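Leitura: 4 min
Partilhas 70 · Comentários 6

O inventário

A norma interna da Hunelel previa um formulário por objeto. Natália Hrnčiar preencheu os primeiros à mão, na cozinha da casa de Rosemarie Rothe, entre as duas e as cinco da tarde, com o radiador desligado e a janela da marquise aberta para sair o cheiro a armário fechado. Campos obrigatórios: designação, material, estado, destino. O campo das observações era facultativo e tinha duas linhas.

Kamil Mikuš tratava das divisões do fundo. Ouvia-se a fita adesiva a correr sobre o cartão e, de vez em quando, uma pergunta.

— Roupa de cama conta por peça ou por jogo?

— Por jogo, se estiver completo.

— E se não estiver?

— Por peça.

A sobrinha, Efua Alhassan, tinha assinado a autorização em julho e pedido que não lhe telefonassem por causa de objetos abaixo do limite. O limite constava do contrato. Acima dele, fotografia e avaliação. Abaixo dele, o técnico decidia: venda em lote, doação ou ecocentro. O valor global atribuído ao recheio era de 3.450 euros, calculado pela Zallance a partir de uma visita rápida e de uma tabela.

Natália despachou os tachos, os talheres e a balança. A balança tinha um desvio para cima e foi para o ecocentro. Os frascos de vidro seguiram em lote. Depois retirou a caixa do pão da prateleira junto ao fogão, passou-lhe um pano e escreveu: caixa para pão, plástico, base creme, tampa de enrolar castanha translúcida. Estado: bom. Parou no campo do destino.

Abriu a tampa e fechou-a. O mecanismo corria sem folga até meio do percurso e depois oferecia uma resistência ligeira, sempre no mesmo ponto. Repetiu o movimento. A resistência vinha acompanhada de um som curto, um estalido grave, que ela reconheceu antes de saber de onde.

Na casa da avó, em criança, aquele som marcava as seis da manhã. A avó cortava o pão antes de acender a luz grande, e o estalido atravessava o corredor e chegava ao quarto com um atraso mínimo em relação aos passos. Seguia-se a faca na tábua. Natália levantava-se ao terceiro corte. Se esperasse pelo quarto, já não apanhava a côdea, que ia para o avô.
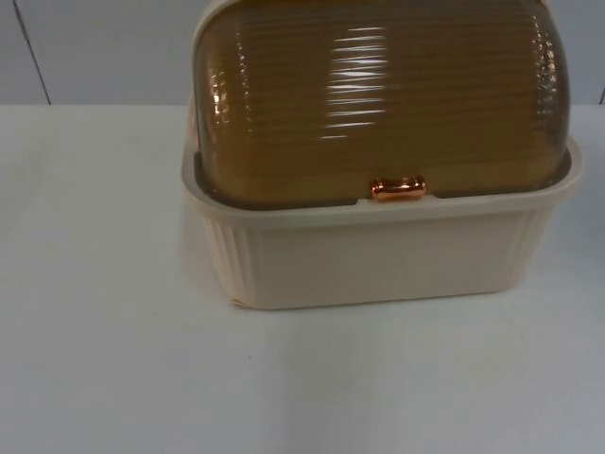
O modelo era corrente. Aarti Nautiyal, que classificava os lotes no armazém, dizia que em certos anos aparecia um em cada recheio, quase sempre com a tampa empenada, porque as pessoas a guardavam perto do forno. O empeno começava por uma das pontas. Uma tampa empenada não fechava, o pão secava durante a noite, e a caixa passava a servir para guardar faturas, pilhas, cordel. Na terminologia do armazém chamava-se a isso uso secundário e implicava perda total de valor.

A de Rosemarie Rothe não tinha tido uso secundário. Havia migalhas nos cantos do fundo e um saco de pano dobrado em quatro. Natália sacudiu o saco sobre o lava-loiça. Tinha uma etiqueta cosida com a palavra Trotar, a padaria da esquina, fechada desde que alargaram a rua.

Kamil apareceu à porta com a prancheta.

— O quarto pequeno está feito. Falta-te muito?

— Falta-me isto.

— É plástico. Lote.

— O lote de plástico já está fechado.

Ele olhou para a caixa de cartão marcada PLÁSTICO, ainda aberta no chão, e a seguir para o relógio.

— Então abre-se outro — disse, e voltou para o corredor.

Natália releu o contrato. A cláusula sobre aquisições pelo pessoal permitia a compra de objetos abaixo do limite, pelo valor de tabela, mediante registo e assinatura de um colega. Procurou a linha correspondente. Utensílios de cozinha, plástico, sem marca: 4 euros. Preencheu o impresso de aquisição em duplicado. No motivo, também obrigatório, escreveu «uso próprio», riscou, e tornou a escrever a mesma coisa com letra mais legível.

Kamil assinou sem ler. Assinava assim todos os impressos, com a caneta presa à prancheta por um fio, e já estava a pensar na arrecadação.

Carregaram a carrinha às cinco e vinte. A caixa do pão seguiu à frente, entre os dois bancos, com o saco de pano lá dentro. A cada lomba, a tampa subia um pouco e descia, e o estalido ouvia-se por cima do motor. Kamil perguntou se aquilo ia fazer barulho até ao armazém.

— Vai — disse Natália.

70 partilhas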